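Tenant Newsletter, March 2021

Food scrap pickup and trash changes at Halley Court

The new hauling contract with Kudik started at the beginning of this month, and there are a few changes to how trash, recycling and food scraps are handled in the building. Please read this through even if you have been here a long time, as some of the old rules posted in the mail room no longer apply. The old sheets will be taken down when the new ones come back from the printer.

Trash is now picked up 2 times a week instead of 3. The rooms on each floor stay open, but the bins inside them are smaller than the ones we had before. Large boxes should go straight down to the loading area on the Okoro Street side. Boxes left in the floor rooms block the door, and the fire inspection in December listed this as a problem on several floors.

Food scraps are new. Kudik takes them in the green carts next to the bike cage. The carts accept fruit and vegetable peels, coffee grounds, paper filters, bread, rice, eggshells and plain paper napkins. Meat and bones are accepted too, but please wrap them in newspaper. Do not put in liquids, cooking oil, pet waste or any plastic, including the bags sold as compostable. The plant that takes our scraps does not process those bags and will reject the whole cart. We were charged for one rejected cart during the trial last year.

Units that want a countertop pail can pick one up from the office. The pails come with a lid and fit under most of the sinks in the building. The one-bedroom units on the north side have a shallow cabinet, so measure first if you live there.

Many tenants have asked about where to keep trash in the smaller studios and offices, where floor space is tight. A bag hung from a wall hook works well for dry trash such as paper, wrappers and packing material. Use hooks that come off without taking the paint with them, and check the weight limit on the package. Hang the bag clear of heaters and outlets, and take it down before it gets heavy. Screws and nails in the walls still need written approval from the office, as the lease says.
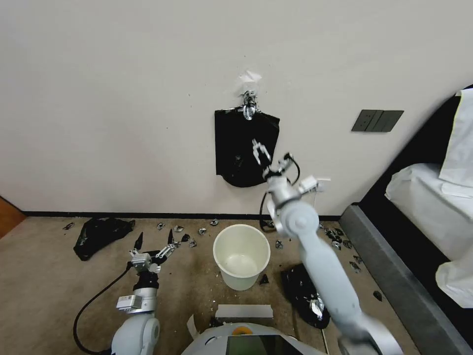
A black trash bag on a small wall hook, near the switches.

Recycling has changed less. Cans, glass bottles, clean paper and flattened cardboard still go together in the blue bins. Plastic tubs and bottles are fine if they have been rinsed. Foam, plastic film and shredded paper are not taken. Pizza boxes can go in with the food scraps if you tear them up first, grease and all. Batteries and light bulbs should be brought to the office, where there is a marked box behind the front counter.

The chute on the east stairs will be closed for 4 days at the end of the month while Pellovora replaces the doors and cleans the shaft. The doors on the upper floors have not been closing all the way, and that is where most of the smell in the hallway has been coming from. Exact dates will be posted in the elevators. While the chute is closed, bring bags down to the loading area and do not leave them in the stairwell, even overnight.

The office has also had complaints about noise from glass going into the bins late in the evening. The loading area is right below the bedrooms on the second floor. Please hold glass until the morning.

If you have bulky items such as a mattress or a chair, call the office to set up a pickup. The fee is $18 per item and is added to your next statement. Items left at the curb without a pickup may be fined by the city, and the fine is passed on to the unit if we know where the item came from.

Questions about any of this can be left in the drop box by the mail room or sent to the office by email. Please include your unit number.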